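Community Help > Work and Employment > Changes at Work

Print this page | E-mail this page

Duties of packing staff where handling is to be automated

I write on behalf of eleven colleagues in the returns and repacking section at Parsons, Stulow. The company has informed us that part of the bench work will pass to an automated cell supplied by Drellent, beginning with the sorting of small returned items. Our section dealt with 2,737 such items in February. We have been told that no posts will be lost, but that each of us will be given "revised duties", among them recording handling work so that the cell can be set up. No written description of these duties has been provided. I should be grateful for guidance on whether we are entitled to one, and on whether our present hourly target of items may still be applied to us while we carry out the new work.

Wendy Tunstall

Graham Wragg

In the first instance you should consult your written terms of employment. Many contain a clause permitting the employer to require other reasonable duties. Such a clause does not as a rule allow the nature of a post to be altered altogether. A request for a written description is a proper one and should be made to your line manager, with a copy retained. Your staff representative, if you have one, should be asked to attend any meeting at which the duties are discussed.

With regard to the target, it would be prudent to obtain confirmation in writing that it is suspended during any hours spent on recording. 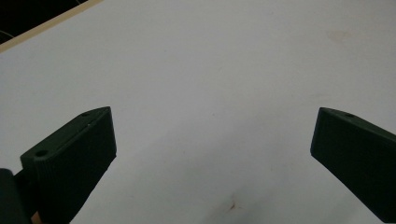
Written duties ought to state the bench work as well as the handling itself. At Prakberg, where I was employed in stores until last year, the first notice dealt only with picking up and putting down, and made no mention of who was to prepare the table or for how long a person might hold the tool in one session. A white top such as this one has a reddish-brown mark near the front, between the two dark green fingers, and a fainter beige one further back. Whether marks of that kind are to be cleaned off, by whom, and in whose time should be set down. We were in the end allowed the first part of each shift for preparation, and the target was reduced to match. The revised notice also provided for a change of task at set intervals, which the staff had asked for on account of their wrists.

I would further advise that a record be kept of the hours each colleague spends on the new work. If the grading of posts is reviewed at a later date, that record will be of use.

Jamie Fothergill

Same happened with us. Ask about pay grade early. Ours was not looked at until the cell was already running and two people had moved to other sites by then.

Sheila Rudd

I agree with the first reply in the main, but would draw attention to training. Where staff are required to use equipment that is new to them, instruction should be given during paid hours and a note of it signed by both parties. The inquirer may also wish to ask whether the recordings show hands or voices, how long they will be kept, and who will have access to them. An employer should be able to answer these points without delay. If no reply is received, the matter may be raised under the firm's grievance procedure.

Last updated: 4/3/21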